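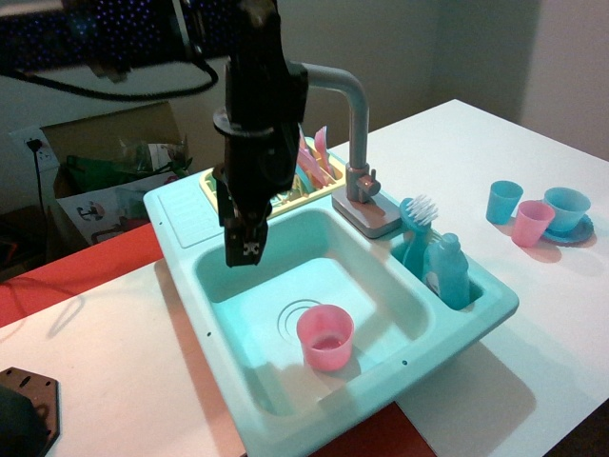 We felt a small earthquake here in Nakulgate in January and I am trying to work out what, if anything, I should do about it. The local report put it at magnitude 2 and something, and it was over in a few seconds. I rent a second-floor apartment in an older brick building off the Tudier road. After the shaking I noticed a thin crack running from the corner of the kitchen window up to the ceiling. I can't swear it wasn't there before. My daughter's play sink, the turquoise plastic one with the pink cup in it, is on a table and I don't think that table shifted, so it can't have been a strong shake. The crack is thin enough that I can't get a fingernail into it. There is no crack in the same spot on the outside wall, as far as I can see from the parking lot.

My questions are these. Can a quake this small crack plaster? Do I need to report it to anyone besides the landlord? And does a normal renters policy cover any of this? The building manager said to wait and see, but didn't say what I would be waiting for.

Asked in: Home and Safety, Nakulgate area
Answers: 3

Answer 1 (marked as accepted)

A quake that small very rarely damages a building. What it can do is make you look at your walls, and then you find cracks that were already there. A diagonal crack off the corner of a window is one of the most common kinds in old plaster. It comes from the house settling and from the wall drying out in winter when the heat is on.

Do this anyway:

Put a pencil mark across each end of the crack and write the date next to it. Take a picture with a ruler or a coin held against the wall. Look again in a month, and again after that if you feel another one. If the crack goes past your pencil marks or gets wide enough to slide a coin into, ask for someone to come look at it.

Check whether the kitchen window and the doors still open and close the way they did. A door that starts to stick on one side tells you more than a hairline crack does. Go look at the chimney from the street if the building has one. In brick buildings the chimney and the parapet are the parts I would worry about first.

Tell the landlord in writing, even if you already told the manager in person. An email is fine. Say what you saw and when, and attach the picture. Keep a copy.

If you smell gas at any point, leave and call from outside.

On insurance, a renters policy covers your belongings. The walls belong to the owner, and so does the cost of fixing them. Most standard policies leave out earthquakes unless you add them, so read the exclusions page or call and ask.

Answer 2

I'm over in Stokbridge and felt it too, sounded like a truck hitting a dumpster. Our dog slept through it. No cracks here but our house is wood frame so it's different.

I did add earthquake coverage a few years ago. Mine was an extra $200 a year with a $2,000 deductible, and that's for an owner, not a renter. For a plaster crack you would never get to the deductible. I would patch it and forget it.

Answer 3

Don't patch it yet. If you fill it and paint over it you can't tell if it's still moving. Also it isn't your wall to patch, check your lease.

You can fill out a felt report online with the state or national survey. It takes a few minutes and they want them even for little quakes. They ask if you were sitting or standing and if anything fell off shelves. "Nothing moved" is a useful answer too.

I had a crack like yours in my old place on Karaca Street. I watched it for 9 months and it opened a little every winter and closed up again in summer. The inspector looked at it and said it was only the plaster.

Comment from the person who asked, 4 March 2026

Thanks. I made the pencil marks and it hasn't gone past them so far. Sent the landlord an email with the pictures and did the felt report. The window opens fine. My policy does exclude earthquakes, so I am getting a price for adding it.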